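Speaker notes: Setting up a small table where people look inside a mouse
Eleni Vukadinović, October 4, 2026

Slide 1. Hello and why a mouse

Say good morning, wait until the chairs are quiet. Explain that I will speak for 12 minutes and then we go to the tables.

Everybody in this room has used a mouse, and most of us threw away at least one. In January we started to ask visitors to bring the old ones to us. We received 184 mice. Many of them needed only a small cleaning of the wheel. I want to show how we prepare the table, so that other groups can do the same without buying much.

Start with a mouse which already shows its inside. With a clear shell the visitor sees the circuit board and the scroll part before any screw is opened, and the questions come by themselves.

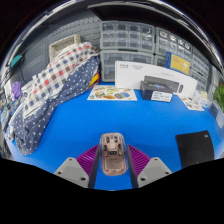 Okix Repair Club — Small Electronics Table

Slide 2. The surface

We work on a blue surface. Small dark parts are easy to find on it, and pale parts also. Please say slowly: the color matters more than the price.

Put the boxes at the back, standing, with the front to the visitor. People like to see what the thing looked like in the shop. If there is a label card, stand it against the box. Printed sheets can lie flat at the side, where they do not disturb the hands.

Keep the middle free. This is the rule that our helpers forget most often, and I forget it too.

Slide 3. Opening the shell

Pause here and ask who has opened a mouse before. Usually two or three hands go up.

Remove the batteries first, if there are any. Look for screws under the feet and under the label. Lift the shell with a plastic card, never with a knife. When it is open, do not pull anything yet. Let the visitor look and find the place where the finger presses, the place where the wheel sits, and the empty spaces.

A dark pad under the work is useful. Ours says "Fish." near the corner, and children always read it aloud. The pad stops the shell from sliding on the table. 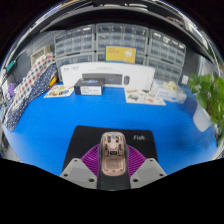
Slide 4. Cleaning and closing

Hair and dust collect at the wheel. Take them out with a soft brush. If the click is weak, we write it on the card and send the mouse to the Denel bench, where they have the right switches. Do not promise a repair at the table.

Then close the shell, test the click and the wheel, and give it back with both hands. (Small joke here about the cable, only if people are awake.)

Slide 5. The room around the table 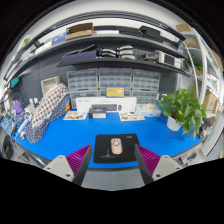
Visitors stay longer when the place does not look like a factory. I learned this at Todorova, in our first room, which was gray and had a very loud lamp. Now we think about the corners too. A plant with big leaves at the right side of the bench and a polka-dot cloth at the left do a lot for the mood, and they cost almost nothing. The mouse stays in the center on its pad, so the eye still knows where to go. Keep the storage behind, on the shelves.

Slide 6. What to take home

The parts list and the label cards are in the Clustinel folder, ask me for the link. We printed 521 cards last time and there are still some in the box by the door.

Thank the hosts. Invite people to the tables, 2 persons for each mouse.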